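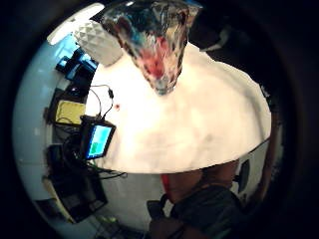 I have been reading about decluttering again, which I do every October when the heating goes on and I'm stuck indoors looking at my shelves. The latest book was lent to me by Shahnaz Dewan at work. It wants me to hold each thing I own and decide if it has "earned its place." I tried it with vases, which seemed like an easy start. A clear glass one with a diamond pattern, a white one with a faceted surface like folded paper. According to chapter two, one of them has to go, as they "perform the same role." Do they? One is see-through and one isn't. If you put tulips in a clear vase you have to look at the stems all week. I don't think the author has ever bought tulips.

My real problem is with the numbers. The book says the typical home holds 2793 objects and the calm home holds 2460. I looked for a source. There is a note at the back, and the note sends you to the author's other book. I don't own the other book and I suppose I should be congratulated for that. But what is an object? Is a box of paper clips one thing? Is a deck of cards? If I tape my cards together have I become calmer?

And who feels the difference of 333 things in a house? I could lose that many by emptying the jar of buttons my aunt left me, and the hallway would still be full of coats.

Then there is the company side of it. The back pages have a coupon for Liloritz storage boxes, 40 dollars for a set, lids sold separately. So you get rid of your things and buy boxes for what's left. I've seen this before. Four years ago it was the Trimley method, where everything had to be rolled up and stood on end like little sausages. I rolled my sweaters for a whole Saturday. By the following week I was pulling them out from the bottom same as ever, and they had creases in new places.

Natália Baptista, who has commented here since the bread posts, wrote to say I'm being unfair and that clearing out her late father's place was the best thing she did that year. Fair enough. I believe her. I'd only say that she did it without a book, over several months, with her sister, and they argued about every lamp. That sounds to me like ordinary hard work and I'd trust it over any method with a name.

I will admit the chapter on kitchen drawers got me. I went through mine and found three can openers, none of which I like. Two went in the donation bag. The third I kept, as I do have to open cans. I also found the manual for a Drundex toaster that left this house when my son was in middle school, and I read some of it standing up. Good clear manual. They warned you about everything.

The book runs to 172 pages and a good third of those are blank ones for writing down how you feel after each room. I left them blank. Shahnaz gets it back on Monday, and she has already said she doesn't want it in the house, so we'll see who ends up with it. Both vases are staying.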